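配料表看多了，人会变得更会吃吗
2019年6月3日

我对“学会看配料表”这件事的疑心，是从去年一月的一顿晚饭开始的。那天去 Kausar Usmani 家吃饭，她炖了一锅羊肉，香得很，桌上却有一半时间在传一瓶酱油。 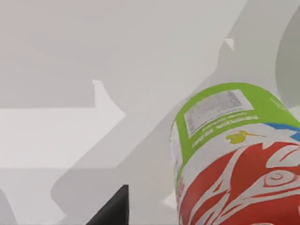 瓶子从她手里传到她妹夫手里，再传到我手里，每个人都低头念一遍背面的小字，念完发表意见。有人说谷氨酸钠不好，有人说没有谷氨酸钠但有酵母抽提物的更不好，是换了个名字骗人。还有人说氨基酸态氮要看高的，另一个人马上说高也没用，可以加出来。等酱油转完一圈，羊肉上面结了一层白油。我记得很清楚，一桌人里没有谁问过一句：这锅肉到底放了几勺？

盐的事情就这么滑过去了。酱油咸不咸，一天吃进去多少，这些本来最值得问的问题，偏偏在一场关于标签的热烈讨论里缺了席。我当时没说话，因为我刚刚也跟着点了头，还说了句“酵母抽提物确实不太好”，至于为什么不好，我说不上来。

后来我留心了一下，发现自己身边这样的谈话多得惊人。买菜、喝下午茶、接孩子，总有人把包装翻到背面。短视频里教人翻到背面，母婴群里教人翻到背面，连小区门口卖坚果的都学会了先把背面给你看，说你瞧，就一样东西。翻到背面成了一种姿态，表示此人清醒，不好糊弄。

我想说的是，我不太相信这个姿态。

先把话说在前头，标签该有，而且该越清楚越好。对花生过敏的人要靠它保命，肾不好的人要靠它避开钠，糖尿病人要靠它算碳水。这些人看标签，知道自己找什么，找到了就放下，前后几秒钟的事。我怀疑的是另一批人，包括我自己：身体没有什么具体的毛病，也没有什么具体的问题要问，就是觉得看了比没看强，看得越久越安心。

安心从哪里来？我想了很久，觉得多半来自“看”这个动作本身。

拿大家最爱讲的那条规矩来说：配料表越短越好。这句话流传得太广，广到没有人要求它拿出证明。我家楼下超市里，配料表最短的东西是白砂糖，一样。其次是猪油，一样。再往后，薯片里有一款只有马铃薯、植物油和食用盐，三样，照这条规矩比全麦面包强得多，因为全麦面包要写酵母，要写谷朊粉，厂家老实一点还会把强化进去的维生素一个一个列出来，一列就是长长一串。有人举着这种面包对我说，你看看，全是化学名字。我看了，硫胺素，核黄素，就是维生素B1和B2。它们要是写在药店的瓶子上，他是愿意掏钱的。

短，说明不了多少东西。它最多说明这个东西加工的时候步骤可能少一些，而步骤少和对人好之间还隔着很远的路，要一步一步去走，没有人替我们走过，大家直接跳了过去。

再说那条“看不懂的就别吃”。这句话听上去朴素，有一种老祖母式的权威。可是“看不懂”衡量的是读的人，跟被读的东西没什么关系。我看不懂抗坏血酸的时候，它是维生素C；我看懂了，它还是维生素C。一个学过化学的人能吃的东西难道就比别人多？按照这个标准，把孩子送去念食品工程，全家的食谱立刻就宽了。至于柠檬酸、碳酸氢钠、卵磷脂这一类，名字带着实验室的气味，来路却平常得很，厨房里做馒头的那一勺小苏打，谁也没有害怕过。

反过来，看得懂的就该放心吗？“浓缩苹果汁”四个字加一个“汁”字，人人看得懂，听着像水果，放在配料表里很多时候干的是糖的活。“蜂蜜”“椰子花糖”“红糖”“枣泥”，个个看得懂，个个亲切。厂家的人又不傻，消费者怕哪个词，他们就换哪个词。怕白砂糖，就用浓缩果汁；怕味精，就用酵母抽提物；怕防腐剂，就改配方，多放糖、多放盐，或者把水分降下去，让东西靠别的办法存住。最后背面是干净了，而吃进去的糖和盐可能一点没少，甚至还多了。

我有个老同事叫 Dindo Mangubat，早年在一家叫 Clunton 的小食品厂做过包装文案，后来改行卖厨具了。我拿这个问题去问他，他很不客气，说他们那时候开会，讨论配料表的时间比讨论味道的时间长。“先看竞争对手背面写几行，我们要比他少一行。”怎么少呢？办法有的是。把几种香料合起来写，把某个复合配料并进去，把某样原料换成一个听起来更像菜市场的东西。他说这些都合规，没有一个字是假的。我问他那产品变好了没有，他想了想，说有的变好了，有的没有，大部分说不清。

说不清，这三个字我很喜欢，可惜它上不了包装。

我不是在说厂家都坏。把市场的压力放在一个词上，厂家就会在那个词上使劲，换了谁都一样。值得担心的是，我们这些翻背面的人，以为自己是在监督，很可能只是在给下一轮改词提供方向。我们越认真，他们的文字工作就做得越细。两边都很忙，都有收获，东西还是那个东西。

营养成分表看起来要扎实一些，毕竟是数字。很多人劝我，配料表可以做文章，成分表总做不了吧，能量多少，蛋白质多少，脂肪、碳水、钠，一行一行摆着。我以前也这么想，还在手机里记过一阵子。

可数字也有数字的脾气。头一个就是它按什么算。有的按每一百克，有的按每一百毫升，有的按每份，而一份是多大，厂家自己有很大的余地。一包饼干写每份20克，能量看着很克制，可20克饼干是什么概念呢，就是撕开包装、站在厨房里、还没有走到沙发跟前的那几口。谁会吃完这几口把包装折好放回去？我见过把一小瓶饮料写成两份的，瓶口那么小，盖子拧开就没打算再拧上。把“每份”和“每100克”放在一起比，比出来的全是错觉，偏偏货架前面的人赶时间，眼睛扫过去，只认那个小的数。

第二个是“0”。初学的人看见0，以为就是没有。按现行的规则，含量低到一定界限以下就可以标成0，糖是这样，反式脂肪酸也是这样。界限定得有道理，检测总有下限，太小的量对身体也没有多大意义。可是放在一个每份写得很小、一天又要吃许多份的东西上，零加零加零，到底等于几，就没有那么好说了。我并不因此觉得害怕，量毕竟还是小的。我只是觉得，一个人把这个0当作信仰，指着它跟家里人吵架，多少有点滑稽。

第三个是误差。标签上的数允许跟实际有出入，蛋白质达到标示值的80%就算过关，脂肪和钠超出一截也还在允许的范围里。这也有道理，牛奶夏天和冬天不一样，麦子这一批和那一批不一样，没有哪家能让每一袋都分毫不差。问题出在使用的人身上。我认识的几位记录饮食的朋友，能为三克脂肪调整晚饭，鸡蛋要不要蛋黄，坚果吃五颗还是六颗，而他们中午那份外卖，油放了多少，没有人知道，连炒菜的师傅也不知道。拿一把刻度极细的尺子，去量一团云。

说到记录，就要说说 Stultent。

这是个扫码的应用，前年开始在我的朋友里流行。打开摄像头对准条码，屏幕上跳出一个分数和一个颜色，绿的可以买，橙的再想想，红的放下。免费版一天能扫几次，年费版随便扫，还附送“家庭营养画像”，要2980元。我第一次听到这个价格以为是听错了。告诉我这个价格的是 Manikandan Warrier，他住我楼上，做会计，一个很精明的人，买白菜要掰掉外面两层再过秤。他买了年费版。

我问他值不值，他说值，省心。我借他的手机扫了一圈我家的厨房，结果如下：橄榄油是红的，因为脂肪太高；一种代糖果冻是绿的；无添加的花生酱是橙的，加了蛋白粉、减了脂肪、口感像腻子的那一种是绿的；散装的米、菜场的豆腐、邻居送的咸菜，没有条码，什么颜色也没有，等于不存在。

最后这一条我觉得最有意思。一个人越依赖扫码，就越倾向于买有码可扫的东西，而有码可扫的东西，恰恰是包装食品。本来是出于对包装食品的戒心才去装的应用，用久了，篮子里反而全是包装食品，只不过都是绿色的。Manikandan 自己也承认，装了以后去菜场的次数少了，他的解释是工作忙。也许是工作忙吧，我没法证明是应用的缘故，一个楼上的邻居构不成什么证据。但他原来每周末拎着芹菜上楼，电梯里都是芹菜味，现在没有了，我是有点想念的。

分数这种东西，我向来信不过。把脂肪、糖、盐、蛋白质、添加剂几样完全不同的事搅在一起，各给一个权重，加起来得一个数，这个权重是谁定的？为什么添加剂占这么多，为什么纤维占那么少？应用里有一页“评分方法”，我从头到尾读了，写得客客气气，说是“综合考虑多种因素”。这话跟没说一样。我写信去问，过了几天收到回信，感谢我的关注，并送我七天会员。

有人会反驳：就算分数粗糙，总比没有强，普通人哪有时间去学营养学，给个颜色，买东西的时候稍微偏一偏，几年下来不就见效了？这是我听过的最像样的理由，我不敢说它错。如果一个人原来每天喝两瓶甜饮料，因为看到红色而换成了水，那么红色就立了功，我收回一大半牢骚。可我观察到的情形是，真正每天喝两瓶甜饮料的人不扫码，扫码的人本来就不怎么喝甜饮料。他们早就吃得不错了，剩下的那点改进空间，小到要用显微镜去找，于是就真的去找了。

Consolacion Enriquez 在一所小学教书，她给我讲过一件事，我一直忘不掉。有段时间学校搞“健康小卫士”，让孩子们回家看配料表，找出“坏成分”，做成手抄报。手抄报交上来，贴了一走廊，画得漂亮。过了没多久，午饭的时候就开始出事。有个男孩带的是他奶奶腌的萝卜干，用旧罐头瓶装着，旁边的孩子问他，你这个配料表呢？他说没有。那孩子就说，没有配料表的东西是不能吃的，三无产品。男孩把瓶盖盖上，一口没吃，第二天也没有再带。

Consolacion 说她去跟那几个孩子谈了，孩子们很委屈，他们是照着学校教的做的。她后来跟学校提意见，学校答复说活动整体效果良好，家长反馈积极。

我对那瓶萝卜干的营养价值不抱幻想，盐肯定不少，天天吃恐怕也不行。可一个八岁的孩子，从这件事里学到的是什么呢？他学到了家里的东西可疑，印着字的东西可靠；学到了吃饭的时候可以审问别人。至于萝卜干为什么咸，咸了为什么能存，一顿饭吃几根合适，这些真能用一辈子的知识，那张手抄报上一个字也没有。

我母亲那一代人不看标签，一部分原因是没有标签可看。她们有别的办法：看颜色，闻味道，捏一捏，问一句哪天到的，回家不好吃，下次不找你。我不想把这套办法吹得太高，那个年代也有掺水的牛奶，也有染过色的辣椒粉，鼻子闻不出重金属，手也捏不出黄曲霉。凡是跟我说“过去的东西才放心”的人，我对他的怀疑不比对 Stultent 少。过去吃坏肚子的人多的是，只是没有人拍下来发到群里。

可那套办法里有一样东西，我觉得丢了可惜，就是它逼着人跟食物本身打交道。茄子老不老，要看蒂；鱼新不新鲜，要看鳃；米陈没陈，抓一把闻。这些判断会出错，出了错会记住，记住了下次准一点。看标签长不出这种本事。我看了这么些年的标签，至今尝不出一罐番茄酱里放了多少糖，一定要翻过来看才知道。有一次我把家里三种番茄酱倒在没有记号的小碟里，让自己猜哪个最甜，猜了两回，错了两回。认字认得那么熟，舌头倒是个文盲。

去年秋天，有人拉我去听一场讲座，主讲人叫 Alfredo Sarmiento，在一家叫 Robles 的健康咨询公司做顾问。门票200元，会场坐得很满。他讲得好，我得承认，有包袱，有实物，从包里一样一样往外掏零食，掏一样，念一段背面，台下就“哦”一声。念到某个乳化剂的时候他停下来，扫视全场，说，你们给孩子吃的就是这个。旁边一位妈妈脸色都变了，低头在手机上记。

我等着他往下说，吃多少会怎么样，一般人一天能吃到多少，研究是在什么动物身上做的，还是在人身上做的，跟不吃的人比差多少。他没有往下说，他掏出了下一包。

提问的时候我举了手，问他刚才那个乳化剂，按平常的吃法，离安全上限还有多远。他说这位朋友问得非常专业，然后说，上限这个东西是会变的，今天安全，明天不一定安全，作为父母，你愿意赌吗？掌声很响。我坐下了，脸有点热。

回家路上我一直在想怎么回答他。上限会变，这话没错，科学结论就是会修订的。可是照这个逻辑，什么都不能吃了，水也有上限。“你愿意赌吗”这一句厉害就厉害在，它把“多少”这个问题彻底取消了，只留下“有”和“没有”。而关于吃，几乎所有值得知道的事情，都藏在“多少”里面。盐是必需的，多了伤人。油是必需的，多了伤人。酒另说。有和没有的问题，一份配料表就能回答，所以配料表成了主角；多少的问题要看一个人一整天、一整年怎么过，什么表也答不了，所以没有人愿意讲。

讲座结束在门口卖东西，Alis 牌的，一个系列，谷物粉、能量棒、儿童零食，配料表都很短。我翻到背面看了看，是的，我也翻了，人到了那种地方手就痒。价钱是超市同类的几倍。排队的人里有刚才那位妈妈，抱了满满一怀。我没有资格笑她，她是真的担心，担心的钱也是真的钱。我只是觉得，一场讲座先把人吓着，再在门口卖解药，这个顺序古已有之，从前卖的是膏药。

我知道这样写下去，会有读者说我站着说话不腰疼，说那些出过事的食品你忘了吗，要不是大家盯得紧，厂家早翻天了。我没有忘。可是我希望大家回想一下，那些真正出过的大事，有哪一件是消费者从配料表上看出来的？加进去的坏东西，没有谁会老老实实写在背面。它们是被医生发现的，被检验的人发现的，被内部的人捅出来的，被记者一趟一趟跑出来的。要靠抽检，靠重罚，靠有人敢说话并且说了话之后还能保住饭碗。这些事情哪一样都不在货架前面发生，哪一样都没法靠我把一盒饼干翻过来解决。

说得再难听一点，我疑心翻背面的风气，正好给该干活的人松了绑。出了问题，先问消费者你怎么不看清楚，标签上写着呢，字是小了点，可是写着呢。责任就这么一个字一个字地，从厂家和监管那边，挪到了一个下了班、牵着孩子、手里还拎着两斤土豆的人身上。他要懂添加剂，要懂换算，要认得出糖的十几个名字，还要在收银台关门之前做完。做不到，就是他不上心。

我常去的那家超市，灯光发黄，货架最下面一层的字要蹲下去才看得清。我见过一位老先生蹲在那里看挂面，看了很久，眼镜推上去又拉下来。我问他要不要帮忙念，他说儿子交代了，要买钠低的。我蹲下去帮他找，两个人找了好一会儿，原来挂面里有的钠高得吓人，有的几乎没有，差别真的很大。这是标签干得漂亮的一回，一个具体的人，一个具体的问题，答案就在那张表上。我们挑了一包，他站起来的时候扶着我的肩膀，说这字要是再大一点就好了。

我跟他完全同意。要是让我提要求，我的要求就这么几样，而且都很无聊：字大一点；都按每100克写，每份写不写随便，要写就按人真正吃掉的量写；糖单独列一行，别藏在碳水里面让人猜；正面那些“轻”“纯”“零负担”少印一点。做到这些，老先生可以自己买挂面，2980块钱的应用也就没有那么好卖了。其余的，我宁可交给抽检的人去操心，他们拿工资，也有仪器。

我自己呢，今年开始试着不看了。不是全不看，买没吃过的东西还是会扫一眼钠和糖，看完放进篮子或者放回去，不再站在那里研究第七位的配料是什么。省下来的那点时间，也没有拿去做什么有意义的事，多半是在水果摊前面多站了一会儿。体重没有变化，体检报告跟去年差不多，胆固醇还是高那么一点，医生说的还是那几句：少吃肥肉，多走路，早点睡。他从来没有问过我吃的酱油里有没有酵母抽提物。

上个月又去 Kausar 家吃饭，还是羊肉。她换了一种酱油，玻璃瓶，很贵，配料只有水、大豆、小麦和盐。她让我尝，我尝了，是好吃，比从前那瓶香。她很得意，往锅里又添了一勺，她妹夫说再来点，她就又添了一勺。那天晚上我回到家喝了三大杯水。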